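## Part 4: The gripper fault

Our project was a pick-and-place task in the simulator, where the arm must lift small blocks from a table. We called the controller Skoso. In January it worked well for the first 200 episodes, and then the arm began to close its fingers too early - sometimes before it reached the block at all.

At first we blamed the camera input. We spent almost two weeks on the colour settings and the lighting, and nothing changed. The real fault was in our own code. The close command had a time limit of 300 steps, but the counter was not reset when a new episode started, so it carried the old value with it.

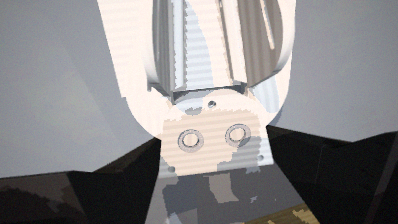 The yellow block and the cyan block are on the table in the wider view: 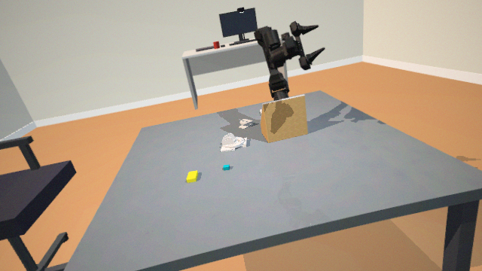
**Could this fault be dangerous on a real arm?**

It could, if a person had a hand near the fingers when the old counter ran out. For this reason we added a check that stops all movement when the counter is not zero at the start.

After the correction we ran 3,000 episodes. The early closing happened in none of them, but 119 episodes still failed because the block slipped. We did not find the cause of the slipping, and the logs are saved in the Lakivitz folder for the next group.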